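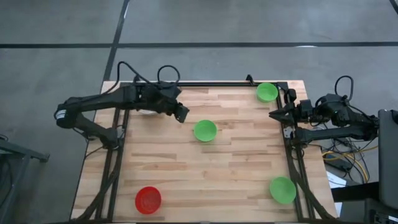 4 min read

In Defense of the Boring Saturday

By the time you read this I will have spent another Saturday morning on my knees beside a table, tightening bolts that were tight the Saturday before. I would like to argue that this is the most important work done on our cell all week. I am aware of how that sounds coming from the person who does it.

The cell is called Atinga, because somebody in the Jendalthorpe office had a list of names and we were next on it. It has two arms facing each other across a butcher-block top, inside a rectangle of black extrusion, and its current career is moving bowls. There are three green bowls and one red one. I have opinions about the red one, but they can wait.

Visitors look at the arms. Of course they do, the arms are the part with elbows. They ask how strong they are, and how fast, and whether they could fold a shirt. In all my time there I have had one visitor ask about the rails, and he sold rails.

My position is that the rails are the machine. The arms are a pair of tenants. Everything an arm knows about where a bowl is depends on where its own shoulder is, and its shoulder is wherever the extrusion says it is. Let one bracket creep by the thickness of a business card and you have a gripper that closes very confidently on air. It will do so all afternoon. It has no shame.

We learned this in July, when Atinga's success rate began to sag. The response was what you would expect from a room full of educated people: everybody blamed the software. The software people blamed the lighting. The lighting was changed, and then changed back. We collected 1,772 fresh runs over the following stretch, on the theory that more of a thing is better than less of it, and the new runs were faithfully recorded on a frame that had shifted at one corner. A loose fastener, one quarter turn. I found it because I leaned on the rail to pick up a dropped pen and the rail leaned back.

So now there is a Saturday check, and it takes an hour and a half, and I defend it to anyone who wants that hour and a half for something else. It goes like this. Power down both arms and let them settle into their parked poses. Go along each rail with the hex key, diagonals included, because the diagonals are where people rest their elbows. Check the bases. Check the camera mount at the wrist, which sits exactly where a hand goes when a person wants to move the arm out of the way. Then run the touch-off routine, seven points on the tabletop, and write the numbers down on paper.

The paper gets me the most grief. We have a perfectly good logging system called Tretden, which holds everything and which I have never once seen anyone scroll back through voluntarily. A sheet of paper at the edge of the table gets read by whoever is standing there waiting for a program to load. That is the entire readership of maintenance data, and you have to publish where the readers are.

Then cables. I have heard it said that a tidy cable is a safe cable, and I used to believe it. The first cell I set up, over at Allden, had every lead strapped down as neatly as a hotel bed. It looked wonderful for a week. Then an arm reached for the far corner and unplugged itself. A cable on a moving arm wants a generous, slightly silly loop standing up in the air, and if it makes your robot look as if it slept badly, fine. On the floor I would like things tidier, I admit. The yellow and blue and black business down by the right-hand side is the product of several people each adding one wire, and each of them could tell you precisely which wire is theirs and why it can't be moved. I have scheduled that argument for a later date, repeatedly.

Floor tape is cheap and I recommend it without reservation. Ours is dark, on gray concrete, and the crossing behind the table gives me something to sight against. A table that gets bumped by a passing cart looks exactly like a table that hasn't been. I trust the tape a good deal more than I trust anyone's recollection of the cart.

About the bowls. There is a school of thought that props are not equipment. This school replaces a bowl with another bowl from the same shop, a shade shallower, and goes home. I measure the bowls. The red one has faint rings inside, and I check it separately, partly out of diligence and partly because I have come to regard it as the difficult one.

The objection to all this is money, or time dressed up as money. An hour and a half with the arms parked is an hour and a half of no data, and our target this quarter is 3,228 good runs. I have been shown a chart. My reply is that the word "good" is in the target, and that I seem to be the only person who has noticed it. A hundred runs on a frame you have checked will tell you something about your program. The July ones told us about a bolt, and took their time doing it.

I'd also say, to anyone setting up a first cell, that the hex key should live on a hook at the table. Ours went missing twice in the spring. I now carry a second one in my coat, and I am not telling anybody which pocket.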